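2023年7月22日 作業ノート(道路計測室)

ダメロ線の工事区間に置く簡易交通量計の準備。前回のページの続きです。

午前は Derkus の計測箱のふたを開けて、時計の確認をしました。箱の時計と基準の時計の差は4秒で、箱のほうが遅れています。前回の確認からの時間を考えると許せる差だと思いますが、左折の車と信号の時刻を合わせるときに困るので、現場に出す前にもう一度合わせます。合わせた時刻はふたの裏の紙にも書くこと。前回、私はノートだけに書いて、現場でオイリンさん(Oi-ling Hung)が探すことになりました。

そのあと、ゴムチューブの長さを測り直しました。図面では左右が同じ長さになっていますが、測ると片方が15センチ長いです。この違いがあると空気の信号が届く時間が少し変わり、速度の計算に影響が出ます。長いほうを切るか、計算で直すか、迷いました。ギュリさん(Kyu-ri Son)の意見は「切ると次の現場で足りなくなるかもしれない」でした。私も同じ心配があるので、今回は計算で直します。補正の式は共有の表の右端の列に入れました。まだ検算していません。

設置場所について。Surley 橋の南側、仮の中央分離帯が終わるところから下り方向へ進んだ位置にする予定でした。しかし、ドクスさん(Deok-su Yook)から、そこは舗装の打ち継ぎがあってチューブが浮きやすいと連絡がありました。写真を見せてもらい、たしかに段があります。それで、位置を Sung 交差点の側へ6メートルずらします。ずらすと農道の出口に近くなり、農道から出る車がチューブを斜めに踏む可能性があります。斜めに踏むと、二軸の車が三軸のように記録されることがあります。どちらの問題が小さいか、はっきりした答えは持っていません。浮いたチューブは切れる危険があるので、ずらすほうを選びました。

この区間は12月にも測っています。そのときの結果では、制限速度の仮標識を過ぎてから減速する車が多く、標識の手前ではあまり減速していませんでした。標識の位置が悪いのか、標識の前のカーブが見にくいのか、そのときのデータだけではわかりません。今回は標識の手前にも計測箱を置くので、少し話ができるようになると期待しています。ただし、冬と夏では交通の種類が違います(夏は観光の車が増える)。そのまま並べて比較しないように、報告書の最初に書いておくべきです。

エリケムさん(Elikem Baidoo)に聞いたこと:
・夜間の片側通行は、完成の予定が遅れても今の時間帯のまま続く。
・計測の期間は約14日を希望。短くする場合は、先に相談がほしい。
・歩道の仮切り回しの図は、まだ最新版ではない。古い図を住民の説明に使わないこと。

三番目は大切です。私の机にある図も古い版でしたので、表に赤で「旧」と書きました。住民の方には、バス停がどちら側に移るかが一番の関心です。新しい図が来るまで、私たちからはバス停の話をしないことにします。

午後は踏み試験。駐車場でチューブを張り、室の車でゆっくり通りました。ゆっくりすぎると前輪と後輪が別々の車として記録されます。説明書のとおりに待ち時間の設定を長くすると直りましたが、今度は間隔の短い二台が一台になります。工事区間では車がつながって走るので、長くしすぎるのも危ないです。結局、設定は標準の値に戻し、渋滞の時間は目で数えた記録と比べることにしました。目で数える当番は、まだ決めていません。チェウォンさん(Chae-won Shin)は朝の時間なら出られるそうです。

気になっていること。試験の途中で、一回だけ片方のチューブの信号が消えました。もう一度通ったら正常でした。接続口の中にほこりがあったのか、差し込みが浅かったのか、理由は不明です。再現しない不具合はいちばん書きにくいですが、書いておきます。現場で同じことが起きたら、まず差し込みを確認し、それから口を替えてください。替えたときは、どちらの口に替えたかを必ず記録。左右が逆になると、上りと下りも逆になります。

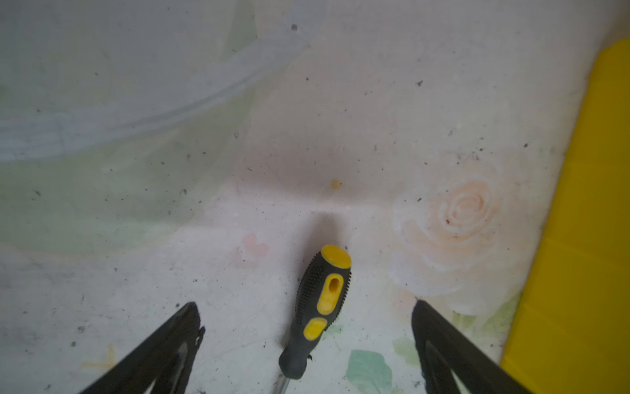 計測箱の固定金具は、出発の前にもう一度締め直すことにします。踏み試験のあとで触ると、下側のねじに少しゆるみがありました。箱が柱の上で回るとチューブが引っぱられますから、走行の振動だけの問題ではありません。締めるときは、柄が黒いゴムで黄色の部分がある太いドライバーを使ってください。柄の表面に細かい粒があって、手袋でも持ちやすいと思います。後ろの黄色いキャップは少し傷んでいますが、締める作業には関係ありません。金具のねじは一度に最後まで締めないで、上と下を交互に。ワッシャーの予備はまだ注文していないので、次の買い物の表に入れること。補正の式の検算も残っています。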